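Plandudeck FAQ

Questions I get asked about Plandudeck, in no sensible order. If yours isn't in the list, open an issue and I'll probably end up adding it.

What is it, in one breath?

Plandudeck is a pick planner for arms working over a bin. You give it a depth image, a model of your gripper and a model of your bin, and it hands back a list of grasps with a collision-free path for each one. It doesn't move anything by itself. Your own controller does that, and Plandudeck waits to hear how it went.

Where does the name come from?

It started life as a planner with a "deck" of candidate grasps that it shuffled and dealt from the top. The rest of the name was a typo in the first repository and I've grown fond of it.

Do I need a graphics card?

No! The planner runs on an ordinary processor. The optional segmentation model (the package called Dinsa) is happier with a card, but it'll run without one if you can put up with the wait. I develop on a laptop most of the time, with recorded depth images, and only go over to the real arm when I've got something worth trying.

Can I use my own perception?

Please do. Anything that can produce a mask per object and a point cloud in the camera frame will work. Write a small adapter class with two methods, detect and refresh, and point the config at it. The adapter in the Iltwood folder is the shortest one, so copy that and change the bits you need.

Why does it keep telling me "no feasible grasp" when I can see the thing lying right there?

Nine times out of ten it's the bin model. People put in a plain box with upright walls, and their real bin has sloped ones, so the planner thinks the gripper has room where it hasn't, or the other way round. Measure the inside at the floor and again at the rim, and put both in. Then check the padding value. The default is generous because I'd sooner miss a pick than bend a finger, and you can bring it down once you trust your calibration.

The other cause is clamps, brackets and cables. If something is gripping the rim of your bin, add it as a plain block in the scene file. It doesn't need to be pretty.

How does it choose between candidates?

Each grasp gets a score made up of how well the fingers line up with the long side of the object, how much is lying on top of it, and how far the arm has to travel. You can change the weights in scoring.yaml. For long thin parts I turn the overlap weight right up, so that a stick with another one lying across it goes to the back of the queue until the top one has been taken.

How many grasps does it look at?

By default it samples 656 per view and throws most of them out quickly. You can raise that, but past a certain point you're just heating the room. If you've got a cluttered bin I'd raise the number of views first -- 2 is the default and it's a bit mean.

Does it cope with shiny or see-through things?

Not very well, and I'd rather say so here than have you find out the hard way. Clear plastic comes back from most depth cameras as a hole or as a bit of nonsense floating in the air. There's a setting called fill_holes which treats gaps as solid, so the arm at least keeps out of them. It won't pick them up for you.

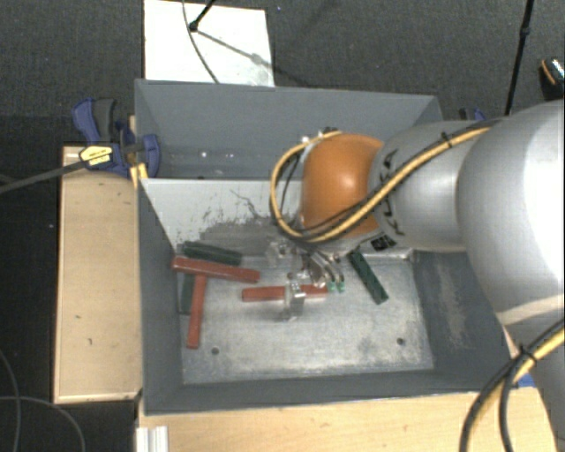

Bare metal bin floors can cause the same sort of trouble, by the way. If you get phantom objects on the floor, turn on floor_fit, which finds the flat bottom and ignores anything within a few millimetres of it. Don't use it with very flat parts or they'll vanish as well (I lost a Tuesday afternoon to that one).

Is there any test data?

Yes, the Hovstead set, which has 2,165 recorded bin views with masks. It's a separate download. Run the replay script on it before and after you change any weights -- it prints the scores side by side.

Can I use it at work?

Yes, the licence allows it. Planning is only planning, though, so keep your own speed limits and stop buttons in place.

When's the next release?

August, if the new path smoother behaves itself. It's on the dev branch now if you fancy trying it, and bug reports with a saved scene file attached get looked at first.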